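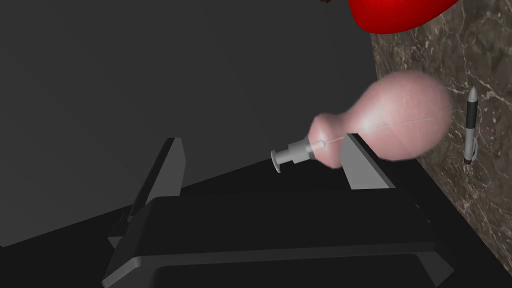

Two flat gray fingers on a black gripper, in a computer rendering.

Rulia recalls plaster molding adhesive

02/02/2021 — Rulia is recalling 2,971 tubs of its ceiling molding adhesive after installers reported lengths of cornice coming loose overnight. The tubs were sold from December under batch number 727. 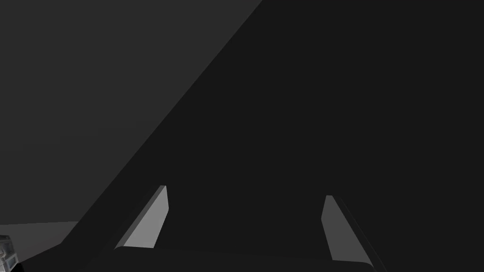
Buyers can return opened or unopened tubs to any Bachmann store for a refund. No receipt is needed.

Molding already up should be checked at the miters first, said Annelies Ortner, a trade manager at Rulia — any open joint means the piece should come down.

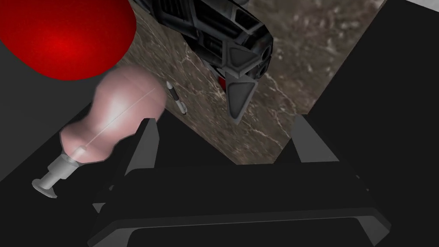 Replacement adhesive ships next week in new tubs. The lids will be a glossy red, so stores can tell them from the old white ones. The price stays the same.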